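Search the Help Center
Enter keyword Search

Frequently Asked Questions: Relationship and Intimacy Counseling

The Ngui Center offers confidential counseling to adults who have questions or concerns about sex, desire, attraction, or communication with a partner. The answers on this page apply to all clients of the Counseling Service, whether they attend alone or with someone else.

Who may use the service?

Any person aged 18 or over may request an appointment. Clients do not need to be in a relationship, to be sexually active, or to have a diagnosis of any kind. The service is open to people of every gender and orientation, including those who are unsure how they would describe themselves and those who prefer not to say.

Do I need a referral?

No. You may refer yourself through the Solleo booking portal or by calling extension 3854 between 9:00 a.m. and 4:30 p.m. If a physician has suggested counseling, you are welcome to bring the letter to your first visit. Clients who report pain, bleeding, or a sudden change in sexual function may be asked to see a physician before sessions begin, or at the same time.

What kinds of concerns are discussed?

Common topics include differences in desire between partners, anxiety about performance, body image, returning to intimacy after childbirth or illness, the effects of medication, and difficulty talking about preferences. Clients also come with questions about fantasy. Having a fantasy does not mean that a person wishes to act on it, and counselors will not assume that it does.

Will I be asked to undress or be examined?

No. Counseling consists of conversation only. There is no physical contact between counselor and client at any point, and no physical examination is carried out in the counseling rooms. Some clients are given reading or exercises to try in private at home. These are always optional.

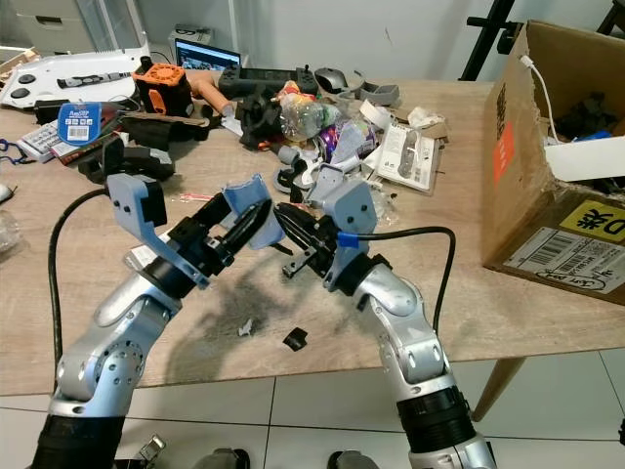

Robotic grippers with a piece of blue fabric over a wooden tabletop.

May my partner attend with me?

Yes. Couples may attend together from the first appointment. The counselor will usually also offer each partner one individual session. Please note that the Center does not keep secrets on behalf of one partner in joint work. The counselor will explain this policy before an individual session takes place, and you may ask for it in writing.

Partners in relationships of more than two people may attend together. Please mention this when booking so that a larger room can be reserved.

How many sessions will I have?

The standard course is nine sessions of 50 minutes each. Progress is reviewed after the third session. Some clients stop at that stage, and others request an extension, which must be approved by the Clinical Lead, Santosh Saxena.

Is what I say confidential?

Session notes are held in the Center's own records and are not shared with your employer, your insurer, or your family without your written consent. Confidentiality may be limited where there is a serious risk of harm to you or another person, where abuse of a child or vulnerable adult is disclosed, or where a court orders release of records. Your counselor will go over these limits at the first appointment and will answer any questions about them.

Can I choose the gender of my counselor?

You may state a preference on the booking form. The Center will try to meet it, although the wait may be longer.

What if I need to cancel?

Please cancel through the portal at least 24 hours ahead. Two missed appointments without notice will normally close the file, and a new request will then be needed.

Where do sessions take place?

In-person sessions are held in the Gorelell Building. Please check in at Room 103. Reception staff will ask for your booking number only and will not ask the reason for your visit. Video sessions are available to clients who have completed one visit in person. Headphones and a private room are recommended.

How do I make a complaint?

Complaints may be sent in writing to the Clinical Lead or handed in at Room 103. Making a complaint will not affect your place in the service.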